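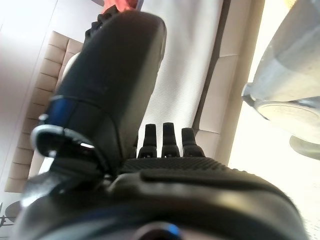 Close-up of black mechanical fingers, the largest with a blue band near its base.

Two days on Villosine, and why most people get them wrong

11 October 2026

Macarena Bermúdez has been leading walks on Villosine for long enough to have worn out the paths she prefers and found others. The island has one town, Garrido, and one ferry. Most visitors arrive on the morning boat, eat lunch at the harbor, and go back in the afternoon.

"They see the harbor and the church and they think they've seen it," she says. "The harbor is the least interesting part. It was rebuilt after the storm and it looks like any other harbor."

Her advice is to stay two nights. The first afternoon should be spent in the upper town, where the streets are stepped and cars can't go. The bakery up there opens again at five and sells a flat bread with fennel that is usually gone by six.

The second day is for the north coast. The walk from Garrido to Wultis, a village of 41 people, takes three hours if you stop to swim and two if you don't. Bermúdez always stops.

"There are three coves on the way down. The first one is pebbles and everyone gets in there because they're hot. Wait for the third. It's sand, and you have shade from the cliff until noon."

I asked whether the path is hard. She said the first part is steep and the rest is easy, but that the signs are bad after the second cove. The trail splits at a stone sheepfold and the wider branch goes nowhere. Take the narrow one on the left. She carries two liters of water per person in summer, and there is nothing to buy until Wultis, where Ignacio Gallardo keeps a small café open from April through October.

Gallardo was born in the village and left for the mainland at 18. He came back to take over the building from an aunt.

"I have four tables," he says. "If a group of 10 comes, some of them sit on the wall. They don't mind. I make one dish at lunch and when it's finished I make omelets."

The dish on the day I went was chickpeas with salt cod. It was good, and there was a lot of it.

Getting back is the part people ask about most. A minibus leaves Wultis at four and again at half past six. The driver takes cash only. Outside the summer months the later bus doesn't run, and a taxi from Garrido has to be called before you start walking, as there is no phone signal in the village.

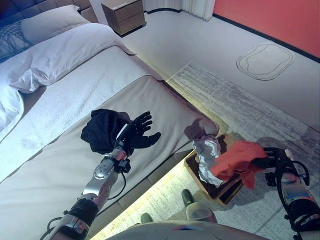
Where to sleep depends on what you want in the morning. Bermúdez sends people who like quiet to the upper town and people with heavy luggage to the streets behind the harbor. Rooms in both areas fill up for the boat festival, and she suggests avoiding that week unless you are going for the festival itself.

"The town has beds for 300 visitors. That week there are a lot more than that, and the restaurants run out of fish. I go and stay with my sister."

Her favorite time is October. The sea is still warm enough for her, although she admits that other people disagree. The figs are over but the grapes are in, and the ferry is half full. Some of the restaurants close early in the month without much notice, so it is worth walking past in the afternoon to see if the chairs are out.

I asked her what she would skip. She thought about it for a while.

"The boat trip around the island. It's long, and you see the cliffs from too far away. If you want cliffs, walk to the lighthouse in the evening. It's forty minutes from the top of the town and you only need a flashlight for the way home."

The ferry back to the mainland leaves from the east side of the harbor, next to the fuel pump. Tickets are sold at the kiosk until ten minutes before departure.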